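Birthe Eyvindsson
22 December 2019

Right, a thread on "ceramic non-stick" pans and why I've stopped believing the box. 1/

My Jullport frying pan promised 1,340 uses before the coating went. Who fried 1,340 eggs to find that out? I wrote and asked. The reply thanked me for my interest. 2/

Mine was sticking by April. I'd had it 20 weeks and never once put it in the dishwasher. 3/ 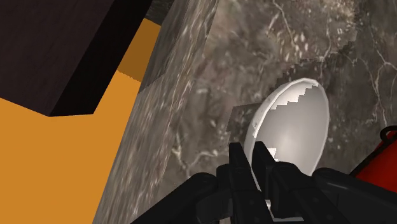 Customer services then asked if I'd been using it on a high heat. It's a frying pan. The leaflet says "low to medium only", on page four, under the warranty bit - the front of the box shows a steak. 4/

Bjarke Stougaard says his Kodikara one is still fine after two years. He also says he mostly uses it for toast, so I'm not counting that as evidence. 5/

The Kodikara costs 55 quid, by the way. My mum's cast iron thing cost her nothing and weighs as much as a dog. 6/

Several people telling me to "season" it with oil. The leaflet says don't. The website says do. Same company! 7/

Anyway there's a new one out with "60% stronger" on the sleeve. Stronger than what? If anyone has seen the small print, send it over. 8/8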